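Thu 23 May, bedroom tasks, equipment planning

I write this down before the order goes out, so that we have the reasoning in one place. The question for this week is how many hand-held grippers we buy for the second half of the year, and from whom.

At the moment we work in pairs, two devices per bed. That means every bedroom needs two working units plus at least one on the shelf. Last November we tried without the spare and lost a full afternoon when one trigger spring broke. I do not want to plan like this again.

The offers I have so far:

Costau: 1,149 per unit, charger included, delivery in 9 weeks. Finger pads are sold separately, in sets of two.
Wuter: cheaper per unit, but the price is only valid if we take the service contract. I asked them to separate the two lines and have no answer yet.
Ruotsalainen: they do not sell complete units, only fingers and linkages. Good for spares. Their pads fit our mounts after a little filing.

My feeling is that we should take complete units from Costau and the pads from Ruotsalainen. Pads are the part we use up. For bedding they matter more than anything else in the budget, and a thick cable knit over a thin sheet is a good case for comparing them, as the pad should take the one and leave the other.

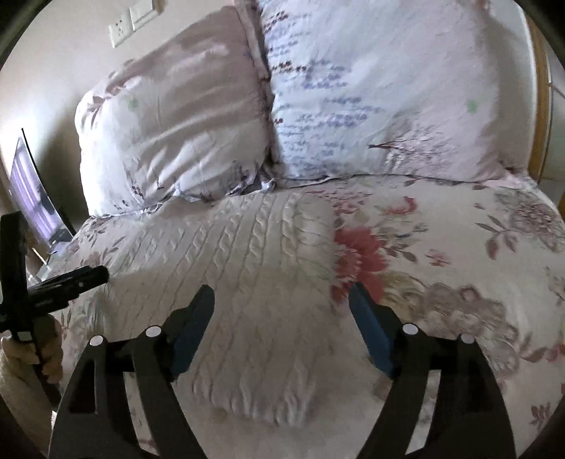 Kalevi Lindqvist read the draft and wrote in the margin that I am counting the pads wrong. In his opinion the knit fabrics eat a pad much faster than the sheets do, so an average over all textiles tells us nothing, and we should order 42 sets and stop discussing it. He also asks why cables and memory cards are not in the table, when they were the reason we went over budget last time.

He is right about the cards, I have added a line. About the 42 sets I am less sure. The rubber gets hard in storage, and the pads from the bottom of the old box were already slippery when we opened it. I would prefer to order half now and the other half in November, if Ruotsalainen keeps the price for us. I will ask them in writing.

Other points, so I do not forget:

The Sondthorpe site wants to share our order to get the quantity discount. The discount starts from 9 units. We alone would not reach it, together we do. But then somebody must decide who pays the shipping between the sites, and it should be decided before the invoice comes.

We also need more textiles. Pillowcases with ruffles, knitted throws, printed sheets. Second-hand is fine, this can go under consumables.

Still open: the Wuter answer, the shelf life of the pads, one or two spare chargers. I send the table to Kalevi again when the Wuter price is in.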